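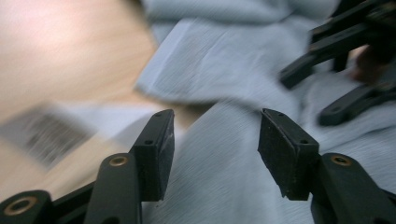

## Folding terry on a bare table: thirds, then half

The linen shelf in the Hukville apartment is 31 cm deep. A bath towel folded in half three times comes out too wide for it, and the door catches on the fold. I have been using thirds since October and the door closes.

My towels are light blue terry with a Greek key border woven into the pile. The border matters for folding. It is a pattern of raised lines, and it bends at a different radius from the rest of the cloth, and a fold placed on top of it springs open. Put the fold either clear of the border or exactly along its edge.

Sequence I use:

1. Spread the towel on the table, long side facing you. Pull the corners outward one at a time.
2. Flatten any diagonal ridge with the side of the hand, working from the middle toward the hem. A ridge left under the first fold shows up as a lump in the finished stack.
3. Fold the far long edge toward you by one third, then the near edge over it.
4. Fold the short ends in to meet at the center, leaving a gap the width of a finger.
5. Close it like a book. Border inside or outside, but the same way for the whole stack.

The gap in step 4 takes up the thickness of the cloth. Without it the last fold bulges and the stack leans.

A light wooden tabletop works better for this than the bed. Terry drags on a bedspread and the corners creep back in. On wood it slides, which also means the first third can pull the rest of the towel along with it, so keep one hand on the hem.
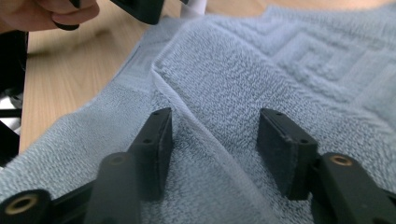 Procházka wrote in after the last laundry post to say that thirds are wasted effort on anything thicker than a hand towel, and that rolling gives a tighter shelf with no creases to line up. Rolled towels do pack well in a basket. On an open shelf mine unroll from the outside of the row, and pulling one from the bottom brings down the two above it. I tried it for 8 days and went back.

Stack height is the other limit. The shelf has 40 cm of clearance. I stop at 4 bath towels per stack, hem side to the wall, folded edge out. More would fit if compressed, but compressed terry holds the crease and feels stiff when it is opened.

Washcloths are a separate problem. They go in the Drovura bin on the lower shelf, folded once, standing on edge. The hand towels still have no fixed place and are on top of the machine for now.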